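Can a robot pick up the playroom yet?

Every December somebody asks me whether they should hold off on buying storage bins and wait for the robot. My tip – buy the bins. A low open box by the wall still beats anything with a motor, and a kid can use it. 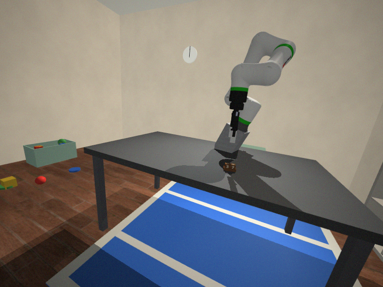
I do keep an eye on the arms, though. They like one small thing on a clear table, right under the fingers. So if you ever get one, clear the table first (sorry, that part's still you!) and keep little blocks off the floor.

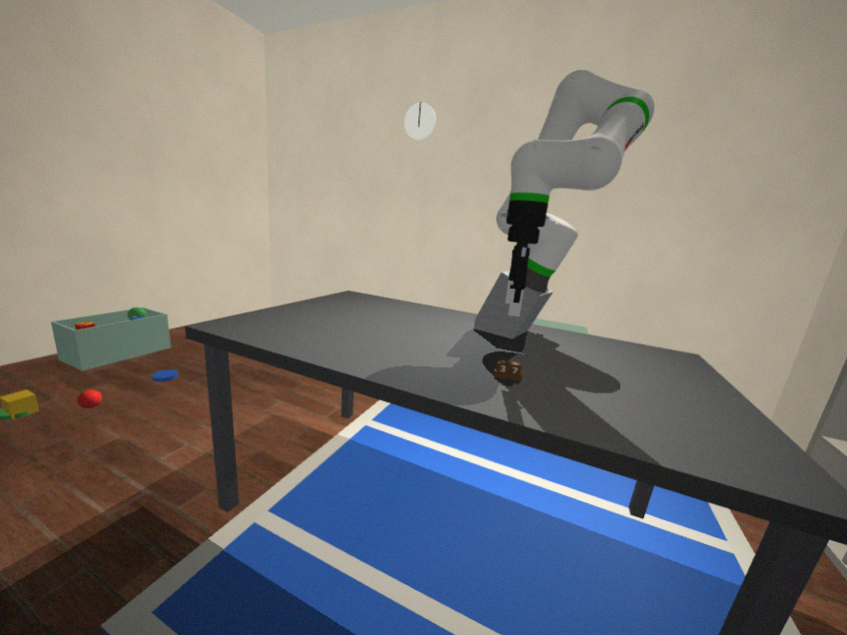
Maysoun Daher wrote in to say she'd pay good money for a machine that did socks and nothing else, and she has 19 odd ones waiting.

Socks are a tough one, Maysoun! They flop. Hard toys with flat sides should come first, and I'd guess laundry comes last.
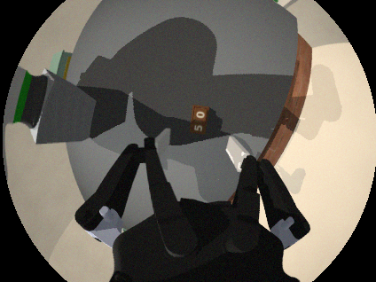 Meanwhile, my own routine takes 10 minutes before supper. Balls go in first so they quit rolling, then blocks, then whatever's hiding under the table. Wipe the box out once a month with warm soapy water.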